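**Got a letter saying my massage studio is "operating without an establishment license" -- but I have a license?**

**kneadtoknow**

Hi all, long-time reader and I'm a little panicky, so sorry if this rambles. I run a small massage studio called Somboon. It's me and one part-time therapist. We were in Skukgate for nine years and moved to Nandinbridge last May when the rent went up. Both of us have personal licenses and they're current, and I renewed the studio's license on time too (I have the receipt!).

Yesterday I got a letter from the state board saying the studio is unlicensed at its present address and I have 20 days to respond in writing. It mentions a possible fine and "referral for civil action," which I read as them suing me. The city gave me a business license when we moved, and a fire inspector walked through and signed off, so I figured I was covered.
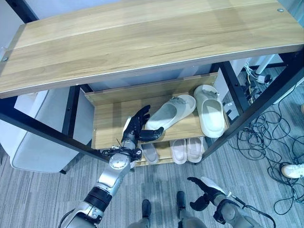 The letter also asks for a floor plan and a list of which rooms clients go into, and I don't know how picky to be. Is the entry part of the licensed space? Clients sit down and change out of their shoes there, so all it has is a chair and the wooden rack with the black metal frame, the one with a white slide on the middle shelf. No treatment happens anywhere near it. Do I draw that in or leave it off?

Mostly I want to know if I have to close while I sort this out. I have people booked.

**gavelgarden**

I'm not a lawyer, but I did intake at a licensing office (different state) and this was one of the most common letters we sent. Your personal license follows you. An establishment license, in most places, is issued to one address, and it doesn't come along when you move. You probably renewed the license for the Skukgate address, so the board took your money and still shows nothing at the new place. The city license is a whole separate thing.

Answer the letter in writing before the deadline, even if the answer is short. Say when you moved, include the renewal receipt, the lease and the fire sign-off, and say you're applying for the new address. Send it so you can prove they got it. People who ignored our letters were the ones who ended up in court. The folks who wrote back mostly got a smaller penalty or a consent agreement -- read that carefully if they offer one, it can go on your public record.

Draw the entry on the floor plan. Label it "entry" or "waiting" and mark the treatment rooms separately. If a client walks through it, an inspector will too.

As for closing, please don't take that from a stranger. Call the board and ask if they issue temporary permits, then pay a lawyer for one hour. Every day you stay open after the notice can count as its own violation in some states.

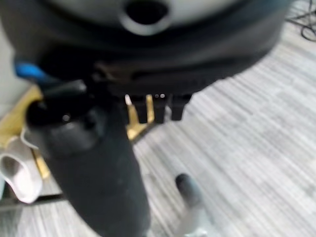
*Dark gray housing and the little blue tab.*

**biscuit136**

Same thing happened to my sister's nail salon, she just filed the change of address through Fasero (the online filing site) and it went away. Took 2 weeks. I wouldn't bother with a lawyer, they charge you to read your own mail.

**kneadtoknow**

Thank you both!! I dug out the renewal and yep, it has the old Skukgate address printed right at the top. I feel silly. I called the board this morning and sat on hold for over 20 minutes, and the woman who picked up said there is a temporary permit, but I have to send the floor plan with it. So I'm drawing the entry in. I've moved this week's clients and I'm seeing a lawyer on Thursday before I mail anything.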